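Zutetti open day, quick notes before I forget

Got there late, the bus out of Orkow was slow and then I walked the wrong way down the road for a bit. Open day at the Zutetti office furniture place, Thursday, doors at 13:00. Free, sign your name, take a sticker. Sticker fell off in the first hallway.

Costel Avram did our tour. Fast talker, good. Started in the cutting shop, which was loud, so I caught maybe half of it. Boards come in from Bălan, get cut, edged, drilled. The edging machine is the thing to see if you go. Smells like hot glue and toast. 8 people on a shift, he said, and they can turn out almost 100 desk tops on a good day. Legs come from a supplier in Budimau, already painted. White is what everybody orders now. He sounded a little tired of white.

Then the chair room. Sat in too many of them. The ones with a headrest are nicer than I expected, the mesh backs are better if you run warm. Asked about spare casters for my old one at home and yes, they sell them, cash only, front desk. Forgot to go back for them. Dumb.

Coffee was in the hallway, one urn, long line. Cookies gone by the time I got ther. Bring your own snack.

Last stop upstairs, the fitted-out rooms, where you get to see the stuff set up like a real office. This was the part I came for, we're redoing ours in October and I needed to see how much space you lose once the chairs go in. Plain white walls, dark shiny wood-look floor, light oak top on white legs. Looks good together. Kind of wish they'd do something about cables though, same mess as at our place.
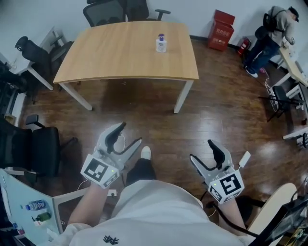

Costel says the cable trays are extra and go on after. Wrote down the price and then lost the paper. Will email.

Also the dark floor shows everything, keep that in mind. And desks along the walls, middle left open, I'm stealing that layout. Ours are all shoved in the center and you have to walk sideways.

Parking is out back, small lot, fills up early. Bus 13 stops at the gate, last one back is before 7. Catalog is free, heavy, take one anyway.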